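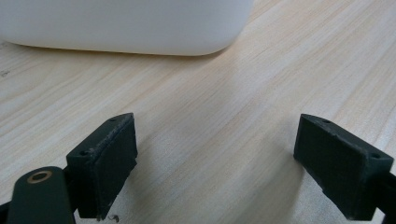 The Skanine hand-held gripper is sold as a low-cost way to record manipulation data before committing to an arm. We ran two units for 8 weeks and wrote down what a small lab should budget for.

The base kit covers the body, the linkage and one pair of fingers. It does not cover a camera, a mount or spare pads, and the quote leaves all of them off unless you ask. Order spare pads with the first shipment. Ours arrived in six days; the reorder took 57.

The pads scuff along the top rim and corners. This had no effect on grip, but we replace a pair once the front face is no longer flat. Each pad is held by two screws and a swap takes three minutes. The pivots on our units run in brass bushings, and I would not buy a version without them. Play at the fingertips did not change over the trial.

Fereshteh Zamani tested the Malside gripper on the same tasks. It is lighter and closes more evenly, but the pads are bonded on, so a worn finger means a new assembly.

Buy two Skanine units if more than one person will be recording. Hold the arm purchase until May, when the revised wrist adapter is due.

Iker Palacios

Related
Malside gripper: first week
Budgeting for a shared arm
Plerkska wrist mounts compared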